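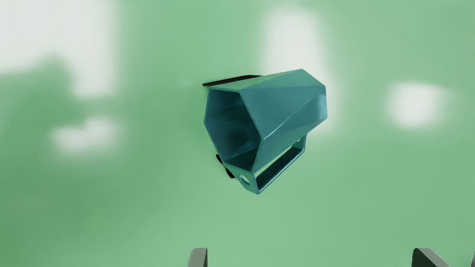

4 min read

Can a machine do the chores yet? Frequently asked questions

Is there a robot I can buy that will tidy my kitchen?

No. There are machines for single jobs — vacuuming, mopping, mowing, washing dishes once somebody has loaded them — and some of those are good. A general helper that clears the bench, wipes it down and puts the cups back in the cupboard is still a research project. Anyone taking deposits for one should be asked for an unedited video made in a house they don't own.

Why is a cup on its side such a common test?

An upright mug can be picked up several ways and most of them will do. A tipped one has to be grasped by the rim, the body or the handle, and then turned in the air before it is put down. If the handle is underneath or lying along the bench, one of the easier options has gone. People sort this out by feel. An arm has to work it out from what its cameras or the simulator give it, and then get both fingers to the right place without bumping the mug along.

Why do so many of these tests happen in simulation?

Cost, mostly. A simulated mug can be dropped as often as you like and the bench never needs wiping. At Tistwood we ran 3,920 attempts at mug righting in software before trying any of it on a bench. The same number by hand would have kept a technician busy for months.

The trouble is that simulators are generous in some places and harsh in others. Friction is a guess. Shiny surfaces may be rendered well or badly, and a real bench under real downlights will have glare the software never showed. We expect results to drop when we move across, and they do.

Why are the mugs such odd shapes?

Simulators often use simplified models made of flat faces, because contact between flat faces is quicker to calculate. A mug with corners will sit and roll a little differently from a round one, so we don't treat a good score on one as proof for the other.

Does the arm need to be the big industrial kind?

For kitchen items, no. The arms in most of our work are medium-sized, with two fingers on the end. Two fingers are easy to control and easy to fix. They are poor at cutlery, wet cloths and anything floppy. Hands with more fingers exist, and they cost more and break more often.

How long does one mug take?

Our current routine takes 11 seconds from the first movement to the mug standing upright, when it goes to plan. A ten-year-old would be finished in 2. Speed is not our main worry, as a machine working overnight can afford to be slow. What matters is what it does after a miss. Many systems simply repeat the motion that failed. 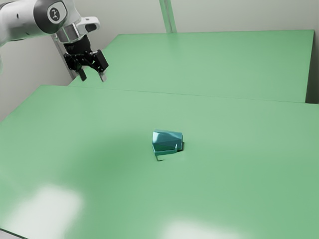 Duván Arango wrote in to say that this gets the priorities wrong for a café. If the cups aren't back on the rack by the time the next order is called, he says, it doesn't matter how gracefully the arm recovers, and he would sooner pay a kid for two hours after school. For his trade we agree. The case is better for places with long quiet stretches, such as a commercial kitchen after close.

What about the shop floor?

Factories are well ahead of homes. Parts arrive facing a known way, the lighting is fixed and people are kept clear. Our Sitdale trial, run with a packing firm called Ayala, handled 1,070 cartons in a shift. Put the same arm in front of a mixed bin of returned crockery and it would need a person beside it.

Which household chores are closest?

Moving rigid things of a known size from one clear surface to another is the nearest. Loading a dishwasher is further off, with folding behind that. Making a bed with a doona is a long way down the list.

Will it be safe around kids and pets?

Arms sold for use near people can be set to stop when they meet resistance, and that helps. It does nothing about a hot drink being carried at the time. We would not leave any current arm running in a house with a toddler.

Should I wait before renovating?

No. Build the kitchen that suits the people in it. If you want to leave room for later, a power point at the end of the bench is plenty.

Can I visit or send in a question?

The Cornia workshop opens to visitors in December. Questions are welcome at any time and the common ones get added to this page.

Contact us | © Tistwood | Back to top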